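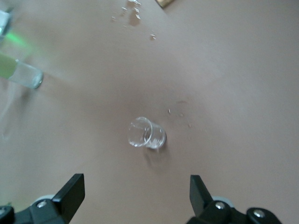 Retail Trends, Unit 2: Who still buys a board game in a shop?

Hi all, me again. Last time we did online grocery and I talked too long, so let's go straight to the case. Clendico is a small chain of game and puzzle stores, and it keeps opening branches while the big toy sellers close theirs (I love this one!). Read the two interviews before class, the one with the founder, Angeliki Economou, and the one with her buyer, Rogério Aguiar.

Things I want you to look for:

Footfall. A branch gets some 60 visitors on a slow afternoon, and plenty of them walk out with nothing. Is that a problem? Aguiar says no, and I half agree with him.

Range. The average branch stocks 134 titles – tiny next to a website, so who picks them and how?
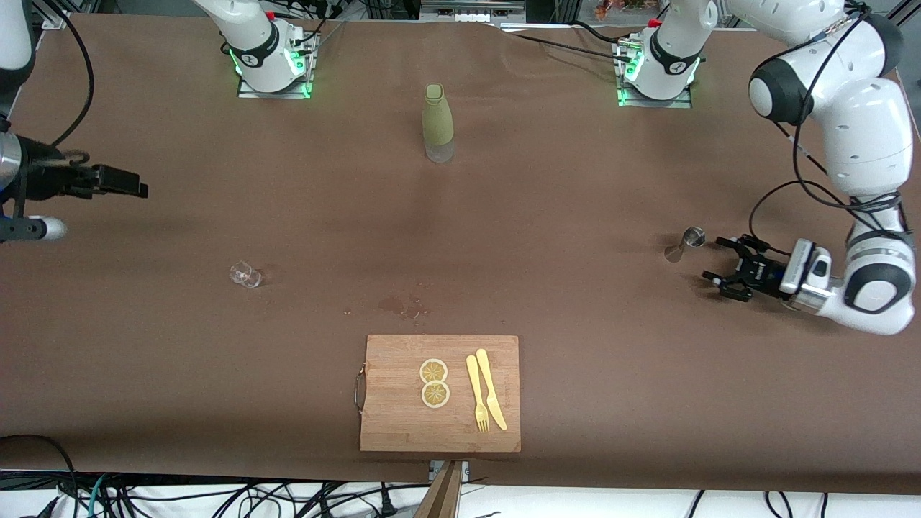 Long table covered in brown paper, with kitchen objects and two white robot arms.

Gifts. Economou thinks people want something to wrap. Fine, but then what happens in January? Bring me an answer, even a rough one.

If you missed the reading pack, ask Lucimara Lacerda at the desk. Next unit we start on rents and short leases.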